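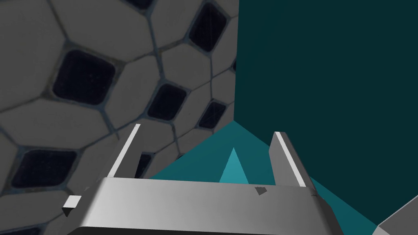
Texture randomisation for a wrist camera, the way we do it in Kekar. Quick write-up because I keep getting asked and keep answering it badly in chat. The idea is old: train the policy in sim, swap the look of everything all the time, and the real room ends up as one more odd-looking room. Where people go wrong is doing it to the object and leaving the walls plain. With one wall tiled in grey with dark squares and the next one flat teal, the policy can't lean on "background is smooth, target is not". The cyan tip between the fingers has to be found against teal, which is a mean colour match, and we want it mean. Gripper stays brushed metal throughout. More on that lower down.

What you need

A sim that lets you change materials between episodes without reloading the scene. We use Saltus. Others will do, the steps are the same, menus differ.
A working grasp task with a scripted expert. If the expert can't do it on a plain background stop reading and fix that.
A folder of textures. Ours has 700. Photos of floors, fabric, noise patterns, tiles, whatever.
Disk space. More than you think.

Step 1. Split the textures first

Before anything else. Put a chunk aside and never train on it. Hidayah did this on day one and I moaned about it, and she was right, becuase without the held-out set you have no idea if the thing is learning or just memorising wallpaper. Split by family, so all the tiles of one sort go on the same side. If near-copies land on both sides your score will look lovely and mean nothing.

Step 2. Decide what is allowed to change

Make a list. Ours:

walls, each one separately
the surface the object sits on
object colour
light direction and strength
camera angle, tiny amounts only

Not on the list: gripper fingers, gripper body. We tried. The real gripper never changes colour, and the fingers are the one fixed thing in view the policy can use to judge where it is. Randomise them and training slows right down for no gain we could find. Your robot may differ. Try it once, then put it back.

Step 3. One material per surface, drawn separately

Common mistake, and I made it: one draw per episode, same texture slapped on everything. Looks varied when you flick through. It isn't. The corners vanish, there's no contrast between one wall and the next, and the policy never sees a hard edge that means nothing. Draw for each surface on its own. Let some come out flat colour. We have a setting for the share of flat ones, called flat_share, and it needs to be well above zero. Real rooms have plain walls.

Step 4. Scale and rotation

Scale matters more than which picture you use. Same tile at a small scale is noise, at a large scale it's a handful of big shapes that can be taken for objects. You want both. Rotate as well, any angle. Check the mapping on long walls, if it stretches you'll get smears and the policy will happily learn smears.

Step 5. Nasty pairs on purpose

Pure random draws hardly ever put the object on a surface near its own colour. So force it now and then. Pick the surface colour first, then shift it lighter or darker for the object. Keep enough gap that a person can still see the thing. Nabila's rule: if she has to lean in to the screen, bin it.

Step 6. Look at the pictures

Dull, do it anyway. Render a batch at the wrist camera, at the size the policy gets, and scroll. Looking for:

object hidden by the gripper body for the whole approach
shadows missing
light so strong the fingers go pure white
texture that failed to load (ours falls back to flat pink, hard to miss)

Object half hidden is fine, by the way. The base nearly always disappears behind the gripper close in, and the policy has to cope with only a tip showing. Don't filter those out. Farah filtered them out in an early set and the arm would stop short every time, just hovering.

Step 7. Collect and train

We collect 2000 expert episodes, new materials every episode, fixed within the episode. Changing them mid-episode did nothing for us. Train as normal. Nothing clever in the network. Run at least two seeds or don't bother comparing.

Step 8. Test

Held-out textures in sim first. Then plain background in sim, people forget this one, a policy can get good at mess and bad at nothing. Then the real arm. Keep the three scores apart, don't average them.

What we got

Held-out score came up close to the training score once draws were per surface. With the single draw there was a big gap. The nasty pairs helped most with the last bit of the approach, which I did not expect, I thought it'd be the first bit. Light changes alone did very little. Tables are in Phyllis Entwistle's notes on the Clekeo page, with the seeds, so I won't retype them.

Things still not sorted

Shiny real surfaces. We have no reflections in sim at that speed.
Camera angle range. Set by guesswork. Endang is running a sweep, should finish Sunday if the machine stays up.
No idea yet if any of this carries over to a two-arm set up.

Config is in the repo under walls_v2, the older one is broken, dont use it.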